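Greno Laundry Notes: Towel Service Changes

Posted 2021-06-09

The towel exchange at the Greno building moves to its summer schedule this week. Drop-off is now at the side counter on the ground floor, next to the Tang copy shop, and the hours are 7 to 11 in the morning. The evening pickup stays as it was.

We have also had a lot of mail about towels that come back stiff, thin or shedding, so most of this item is about that.
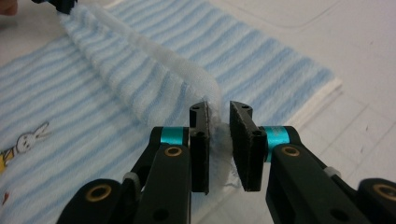
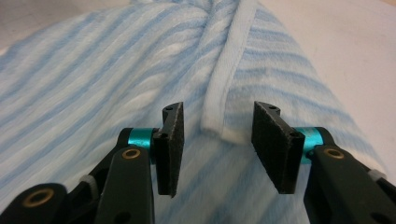 Why towels go flat

A towel soaks up water with its pile, the raised surface on each side of the cloth. Detergent that doesn't rinse out stays in the pile and dries there. After enough washes the surface feels hard and water sits on top of it. Most people respond by adding fabric softener, and that makes it worse. Softener leaves a coating on the fibers, and a coated towel does a poor job of drying anything.

If yours have reached that point, wash them once in hot water with no detergent and a cup of white vinegar. Then run them again plain. Do not mix the vinegar with bleach, in the same load or one right after the other. Check the care label before using hot water on anything striped or dyed.

Detergent amounts

The machines in the basement are Stedix front loaders, and they use much less water than the old top loaders we gave up in February. Two tablespoons of liquid is enough for a full drum. Several people are still filling the cap to the line, and the rinse cycle can't keep up with that.

Loose fibers and hems

New towels shed for the first few washes. Keep them away from dark clothes until the lint trap starts coming out fairly clean. An older towel that sheds is usually wearing out -- check the hem first. A hem that has opened can be sewn back down on any home machine with a plain straight stitch. A pulled loop should be cut flush with scissors, never tugged.

Towels too far gone for the bathroom can go in the Zader bin by the back stairs. They are cut up there for cleaning rags. Please leave out bath mats with rubber backing.

Prices and cards

A single exchange is still 5 dollars. Monthly cards are 76 dollars and can be bought at the counter or by leaving a check in box 1719. Cards bought before the move are good until they run out -- there is no need to trade them in.

The next item will cover blankets and the large dryer.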